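Forum der Versicherten und Rentenanwärter
Bereich: Betriebliche Altersversorgung
Thema: Kapitalwahlrecht bei der Brustier-Pensionskasse – Frist und Krankenversicherungsbeiträge

Rheinwarte
Sehr geehrte Mitglieder,
ich scheide im November nach langjähriger Tätigkeit bei Clenier aus dem Arbeitsverhältnis aus. Die Brustier-Pensionskasse hat mir eine lebenslange Monatsrente von 479 Euro brutto mitgeteilt, wahlweise eine einmalige Kapitalauszahlung. Meine gesetzliche Rente wird 1.705 Euro betragen. Ich bitte um Einschätzungen zu folgenden Punkten: Wie wirkt sich die jeweilige Auszahlungsform auf die Beiträge zur gesetzlichen Kranken- und Pflegeversicherung aus? Und ist die in meinem Schreiben genannte Erklärungsfrist bindend?

Moderation_bAV
Zur ersten Frage wird auf die allgemeine Rechtslage hingewiesen. Versorgungsbezüge sind beitragspflichtig. Eine Kapitalleistung wird zu diesem Zweck rechnerisch auf 120 Monate verteilt. Der Freibetrag für Pflichtversicherte gilt in der Krankenversicherung, in der Pflegeversicherung besteht lediglich eine Freigrenze. Zur zweiten Frage ist die Satzung in der für den jeweiligen Tarif geltenden Fassung maßgeblich. Eine Rechtsberatung im Einzelfall kann in diesem Forum nicht erfolgen.

Aktenzeichen_K
Ergänzend: Bitte prüfen Sie, ob Sie in der Krankenversicherung der Rentner pflichtversichert oder freiwillig versichert sein werden. Bei freiwilliger Versicherung entfällt der Freibetrag. Dieser Umstand wird in den Auskünften der Pensionskassen nach meiner Erfahrung regelmäßig nicht erwähnt.

Suedhang
Ich rate zur Kapitalauszahlung. Nach zehn Jahren endet die Beitragspflicht auf diesen Betrag, während die Monatsrente bis zum Lebensende belastet wird. Ich habe mich selbst so entschieden und den Betrag in einen Auszahlplan bei Pendthorpe eingebracht, aus dem ich monatlich 400 Euro entnehme.

Aktenzeichen_K
Dieser Empfehlung ist in ihrer Allgemeinheit zu widersprechen. Die Kapitalauszahlung ist im Jahr des Zuflusses grundsätzlich voll zu versteuern, sofern die Beiträge steuerfrei eingezahlt wurden. Ob eine ermäßigte Besteuerung in Betracht kommt, hängt vom Durchführungsweg und von den vertraglichen Bestimmungen ab. Wer ein bereits vertraglich vorgesehenes Wahlrecht ausübt, sollte sich darauf keinesfalls verlassen. Zudem trägt der Empfänger fortan das Langlebigkeitsrisiko selbst.

Suedhang
Das Langlebigkeitsrisiko habe ich einkalkuliert. Die von der Kasse zugesagte Rente steigt in meinem Tarif nur geringfügig. Von Kaufkrafterhalt kann auf lange Sicht keine Rede sein.

Rheinwarte
Ich danke für die Hinweise. Eine Anfrage bei der Pensionskasse ergab, dass die Erklärung spätestens drei Monate vor Rentenbeginn schriftlich vorliegen muss. Eine Hinterbliebenenrente ist bei Wahl des Kapitals ausgeschlossen. Meine Ehefrau verfügt über eigene Rentenansprüche von 617 Euro, sodass dieser Punkt für uns erhebliches Gewicht hat.

Seol
Unter diesen Umständen würde ich der Monatsrente den Vorzug geben.
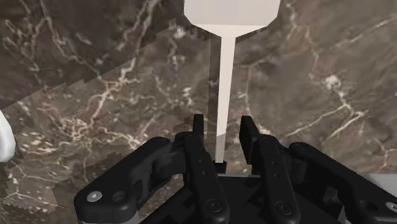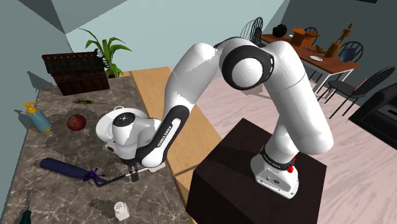
Die Höhe der Hinterbliebenenleistung sollten Sie sich vor Abgabe der Erklärung schriftlich bestätigen lassen, ebenso die Frage, ob eine Wiederheirat den Anspruch berührt. In älteren Tarifen finden sich hierzu abweichende Regelungen.

Suedhang
Dem schließe ich mich insoweit an. Bei fehlender Absicherung des Ehepartners fällt die Rechnung anders aus als bei mir. An meiner grundsätzlichen Auffassung halte ich jedoch fest.

Moderation_bAV
Fragen zur ermäßigten Besteuerung werden bitte im Bereich »Steuern im Ruhestand« fortgeführt. Zu Tarifen vor 2005 besteht dort bereits ein eigenes Thema.

Rheinwarte
Die schriftliche Anfrage zur Hinterbliebenenleistung ist heute abgesandt worden. Sobald die Antwort der Kasse vorliegt – erfahrungsgemäß nach mehreren Wochen –, werde ich sie hier mitteilen.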